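Saturday log, gear cell
March 2026

Morning
Came in to repeat the gear placement runs for Mendby. Both arms homed without errors. The plan was the usual one: plate on the cloth, small gears picked up and placed on the plate, speed held at the same setting as yesterday so that the numbers could be compared. Zineb Hegazy had left a note that the right arm had thrown a protective stop on Friday evening and that she had cleared it without finding a reason. I read the note, checked the joint limits against the saved file and found no difference between them. 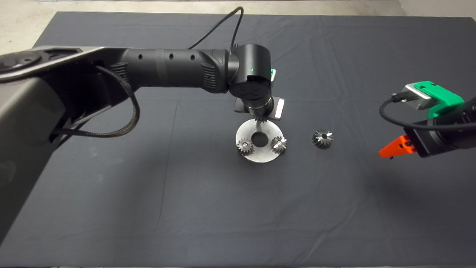

The first runs were clean. On run 10 the right arm stopped in mid-approach with a following error on the wrist joint. Stop category 2, so the drives stayed powered and the arm held position. So far this was correct behavior. I acknowledged the fault from the pendant and the gripper opened by itself. It should stay closed until it gets an explicit release command. The gear dropped onto the cloth and did no damage, but my left hand was within reach of the plate at the time and should not have been. I wrote that down in the incident book before doing anything else.

Inspected the grip pads while the cell was down. The edges are ragged near the tips and will need to be replaced, but a worn pad does not open a gripper. Put it down as a separate item. 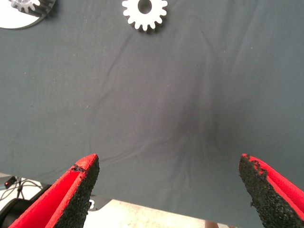 Afternoon
Pulled the controller log. The gripper driver restarts when the fault is acknowledged, and on restart it writes its default state, "open," before it reads the last commanded state. The gap between the two writes was 595 ms. With the left arm the order is reversed and the gap does not matter. The right arm got the newer driver package from Rekside in the last update; the left arm did not. I had assumed they matched.

Forced the stop by hand several times with both hands behind the line. Same result each time on the right side, never on the left. Sent the log to Ditis support with the line numbers.

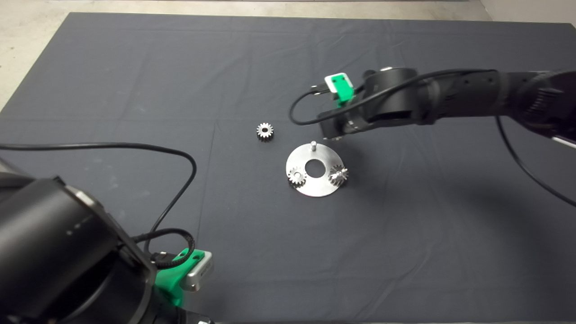 Khalil Qaisi answered within the hour that the default state can be changed to "hold last" in the config, but that he would prefer we roll the driver back and leave the config alone until they have a proper fix. He also asked whether the following error and the gripper fault were related. I don't think so – the error comes first, and the driver has not restarted yet at that point. The cause of the error itself is still open. Cable drag on the wrist is my first guess.

Rolled back the driver at the end of the day. Ran 14 forced stops, grip held in all of them. Cell is released for supervised use only.

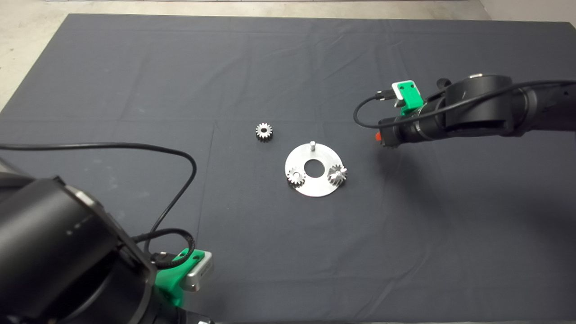
Right arm holding a gear, rear pin of the plate free.

Monday: new pads, reroute the wrist cable, compare package versions on both arms. Ask Issa Bataineh for the update record.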